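Altonberg Home & Shed Forum
Board: Storage and Sorting
Thread: Metal bins for odds and ends, yes or no?

Started by mopandbucket7

Right, settle something for me. We've been using plastic tubs for the "doesn't live anywhere" stuff for years and they've all gone brittle and cracked at the corners. I've been offered a load of old grey sheet metal bins with sloping sides from a unit clearing out over at Carkgate. Seven of them, 60 quid the lot. Too much? Too noisy? My other half thinks I've lost the plot and says they belong in a factory. I want them on the long table in the utility room, for all the bits that come out of coat pockets and from under the sofa.

Reply from teasel_lane

Sixty for seven is a good price if they're solid! I paid more than that for wicker from Dadico and it shed all over the carpet. Metal wipes down in seconds. Go and get them before somebody else does.

Reply from Grumbleweed1870

I'll be the one to say no then. I had a pair and sold them on within the month. Every single thing you drop in goes CLANG, and if you've got a baby asleep upstairs you'll hate it. They also scratch whatever they stand on, so put felt under them or say goodbye to your tabletop.

Reply from mopandbucket7

No babies here, just a dog who sleeps through anything. Fair point about the table though, it's a nice light wood one and I'd be gutted. Has anybody got sloping ones in particular? I can't work out if the shape is useful or just annoying.

Reply from pegbag

Sloping ones are great for small things, they all end up at the bottom where you can see them, and you can get your hand in without scraping your knuckles. The downside is you lose a lot of floor. A straight-sided box the same size across the top will hold far more. I use mine for pegs (obviously) and dusters.

Reply from Grumbleweed1870

"Where you can see them" only works until it's half full. Then it's a heap like any other heap. You don't need bins, you need to chuck things out.

Reply from teasel_lane

Bit harsh Grumble! Some of us have families. A bin each was the only thing that ever worked in our house, and whatever was still in it come the first of April went to the charity shop. We got rid of nearly 800 things the first year, my daughter kept a tally on the fridge.

Reply from kettleson

Check the finish before you hand any money over. Old ones get worn on the bottom and the coating can flake. Doesn't matter for toys and brushes and so on, but I wouldn't keep clean tea towels in one. I gave mine a scrub with washing up liquid, dried them properly and left it at that. You could paint them, Wubshet do a metal paint that my brother swears by, but I like them a bit battered.

Reply from mopandbucket7

Well, I went and got them! Posted 28 minutes of scrubbing later with very wrinkly fingers. Two are up on the table, one behind the other, and the front one's already got a blue round hairbrush and a little yellow and red plastic toy in it. Plenty of scuffs on the floor of it and a long worn patch along the back wall, kettleson, so you called that one. A couple of small round holes in the bottom as well. I don't mind any of it.
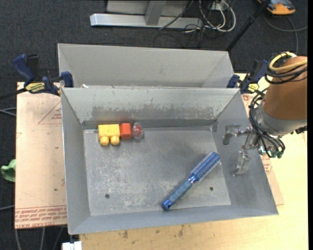 Reply from pegbag

Oh they're lovely! Watch those holes though, hairgrips and beads will be straight through. I'd cut a bit of shelf liner to fit the floor, it stops the clanging too.

Reply from Grumbleweed1870

A hairbrush should live where you brush your hair. I rest my case.

Reply from teasel_lane

It's a bin for things on their way somewhere else, Grumble, that's the whole idea. I like the yellow knobs on that toy, very cheerful against all the grey. Are you going to label them?

Reply from mopandbucket7

Thinking about it. Names or rooms, what does everybody do? I'm leaning towards rooms, so one of us can just grab the bathroom bin and take it upstairs. Shelf liner is on the shopping list, and felt for underneath as well.

Reply from kettleson

Rooms. We tried names and it was nothing but arguments over whose socks were whose.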